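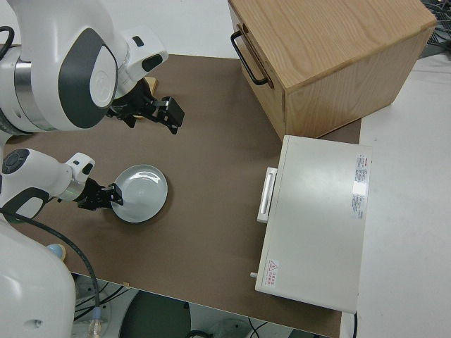

Vol. 2, p. 1,166

Figure 4. Two-arm robot at a brown table, with one gripper at the rim of a round white plate and the other open above the tabletop.

May
By the Ridgeway Practice Study Group

4. What the returners did before the catch

We now come to the part of the study we most enjoyed working on. Section 3 dealt with where the punts landed. In this section we look at the returner's feet between the kick and the catch, and at how those feet changed over the course of training camp.

Our set holds 1,879 punts fielded or attempted in practice by returners at 2 college programs, which we call Holliritz and Skorwood after the practice fields they used. Holliritz ran most of its punt periods in the morning. Skorwood kept them for the end of the afternoon, when the sun sits low behind the punter and tired legs are part of the deal. Both staffs let us film every period from the end zone and left the drills as they were.

4.1 Coding the first step

For each punt we marked the returner's first full step after the ball left the kicker's foot. A step was coded as back, forward, or sideways. Small bounces in place were left out, even though some returners bounce a great deal (one of them never seemed to stop). The coding was done in Truvar, a simple tagging program that lets a viewer move through film at any speed, and two viewers worked through every clip without seeing each other's tags. Where they disagreed, they watched the clip again together at half speed and settled on a tag or dropped it.

Most of the disagreements came on short, high punts. A returner who reads one of these well will often lean forward before stepping at all, and the viewers had trouble saying where the lean ended and the step began. We think the lean deserves a study of its own!

4.2 Results

Back was the most common first step at both programs, which matches what coaches told us to expect. Many returners are taught to give ground early so that they can run up through the ball. The surprise came with the younger players. In the first week of camp they stepped back on nearly everything, including punts that came down well in front of them. By the last week their first steps had begun to look like those of the starters, with far more sideways movement on balls headed for the numbers.

Skorwood's afternoon punts, around 700 of them, showed a second pattern. Returners there took longer to make the first step, and the step itself was shorter. It is tempting to blame the sun. The same delay appeared on cloudy days, however, and we lean toward fatigue as the better explanation – although our notes on cloud cover are rough, and we would love to see another group test this with proper light readings.

Clean catches did not follow first-step direction as closely as we had guessed. A wrong first step hurt on low, driving kicks, where the ball gives very little time to recover. On higher kicks, returners made up for it almost every time. Some of the best catches in the whole set began with a step in the wrong direction, followed by a quick hip turn and a sprint.

4.3 Wind

Wind was the hardest thing to handle. Holliritz sits on open ground, and a punt that looked like an easy one off the foot could drift ten yards toward the sideline. We split the Holliritz punts into calm and windy periods using the staff's own practice notes. In windy periods the returners waited longer before stepping, then took more steps in total. The starters waited longest of all. We read this as patience, and the coaches we spoke with were delighted to hear it, having spent much of camp asking the younger players to do the same.

The next section turns to the gunners, and to how close coverage changed the returner's choice between a return and a fair catch.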